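The Price of a View

Every brochure in Jutport now sells daylight. The Dollgate tower advertises "light-first living" and charges $800 a month more for a high floor. I have read the pitch three times and still can't find what the money buys, apart from glass.
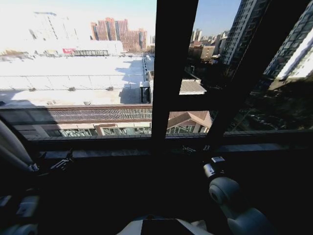
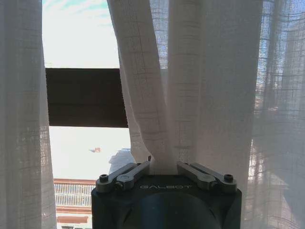
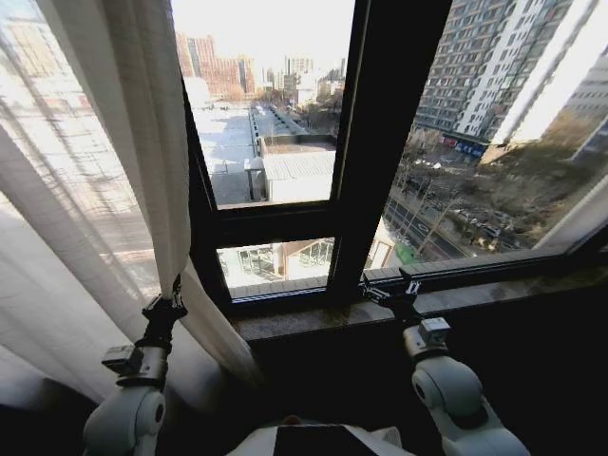 Dark-framed windows over the rooftops, first picture; white curtains, second and third.

Gönül Saraç pays $3720 for one bedroom and keeps it shaded until evening. "I bought the sun and then I bought something to block it," she says. Her cooling bill went up in February, of all months.

The developer, Lostau, points to a survey of 3000 tenants who said light made them happier. Happier than what? The survey didn't ask. It also didn't ask what they paid.

Firdevs Işık has rented out apartments on Dursun Street for years and doubts the whole business. Her tenants ask about noise, heat and the laundry. In five viewings last week, one person went to the window, and he was checking for drafts.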